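Guria Tabletop Teleoperation Set
Data card, version 5

Summary

The Guria set contains 2636 episodes of household tabletop tasks performed by robot arms under human remote control. It was collected by the Manipulation Group at the Rendton site between January and April and is released for research on imitation learning. The maintainers are Chaiwat Wannasri (collection) and Montri Luangrath (annotation and release).

Collection procedure

Operators controlled the arms with a pair of handheld leader devices and were asked to complete each task at a comfortable pace. Every operator finished a practice period of about 200 minutes before any recording was kept. Objects were placed by hand at the start of each episode, following a printed layout sheet. Failed attempts were retained and marked as such – they make up a separate split and are not mixed into the training files.

Tasks cover placing items in containers, moving potted plants, wiping surfaces and sorting small goods. There are 156 distinct task instructions, each written in plain English by the annotation staff.
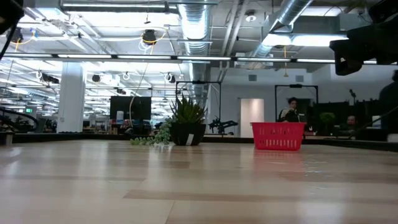

Figure 1. Tabletop with potted succulent and red plastic basket, fixed camera view.

Contents of an episode

Each episode folder holds synchronized video from the fixed cameras, joint positions and gripper state for each arm, the operator's commands, the task instruction and an outcome label. Time stamps are given in seconds from the start of the episode. Episodes recorded with the older Paisan controller lack gripper force values, and the corresponding field is left blank.

Known limitations

All recordings were made indoors at a single site. People other than the operator may appear in the background. Reflections on glossy surfaces can affect depth estimates. Trailing plants and other flexible objects are labeled by category only – no shape or contact annotation is provided.

Access and terms

The files are distributed through the Ruvgate archive under a research-only license. Users must not attempt to identify any person who appears in the recordings. Requests for correction or removal should be sent to the maintainers through the archive's contact form and should quote the episode number.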